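Exhibitor Manual, Plevport Furniture and Interiors Fair
Section 4: Stand Set-Up

4.1 Access to the hall

1. Report to the Skurnik Gate and present your stand confirmation. Exhibitors in the design district annex use the same gate.
2. Collect one wristband for each member of your crew.
3. Unload at the bay printed on your confirmation. Vehicles may remain in the bay for 37 minutes.

Note: Crews arriving without a confirmation must call the Exhibitor Desk at extension 1619.

4.2 Floor and walls

1. Check the corner marks on the floor against your approved plan before laying any covering.
2. Fix carpet with the tape supplied by the organizer. Other tapes are removed at the exhibitor's expense.
3. Erect walls from the rear of the stand forward.

Caution: Do not drill into hall columns or floor panels.

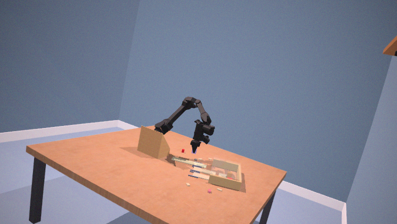
Walls shared with a neighboring stand must be finished on both sides. Where two exhibitors disagree on a boundary, work on that side stops until the floor manager, Piyumi Khondokar, has measured it.

4.3 Lighting and power

1. Submit the lighting form to Octavian Grecu, Technical Services.
2. Keep suspended fixtures within the rigging lines shown on your plan.
3. Leave the power box accessible at all times.

Caution: Only Venora electricians may open the power box. Switch off all stand lighting when you leave the hall for the night.

Revised 2018-03-29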